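Packing lunch for work, a thread. I started in November because I wanted to know where my money was going.

Before that I bought lunch at Fontes, the cafe across from the office, nearly every day. I added up the receipts for the year. 2,122 dollars. 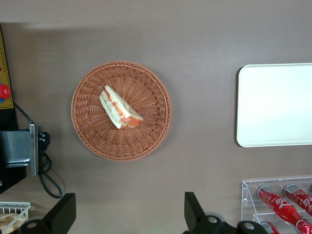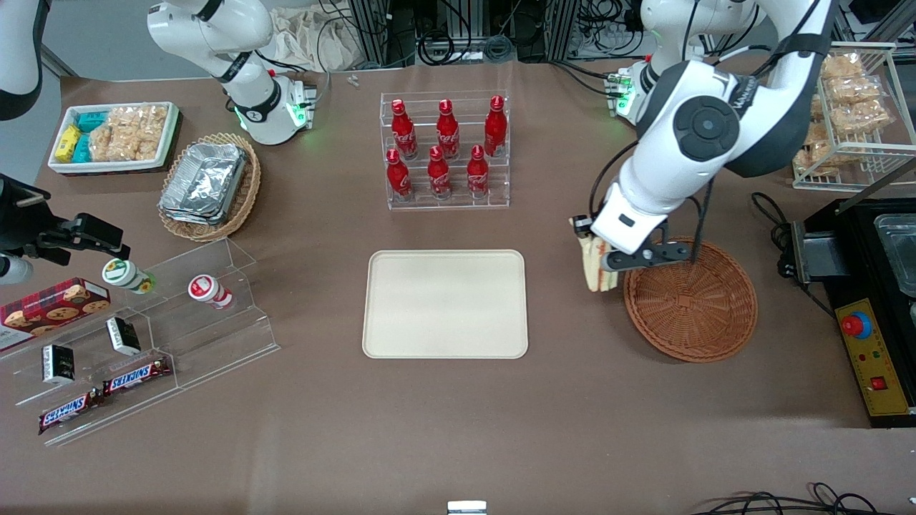 Sandwich and woven basket, both photos.

What I spend now is 233 dollars for 8 weeks. That includes bread, cheese, fruit and the good mustard from Rusby.

I make 3 days' worth at a time. Bread goes stale after that. Tomato goes in the same morning or everything is soggy by noon.

Butter on both slices, right to the edge. Lettuce dried with a towel first.

Soup days are harder. My old Hinach jar leaked on the bus twice – I now carry it upright in a side pocket.

I still go to Fontes once in a while for the lentil pie. I haven't managed to make that at home.

Someone asked about wraps. They hold up for a day, and after that the fold splits.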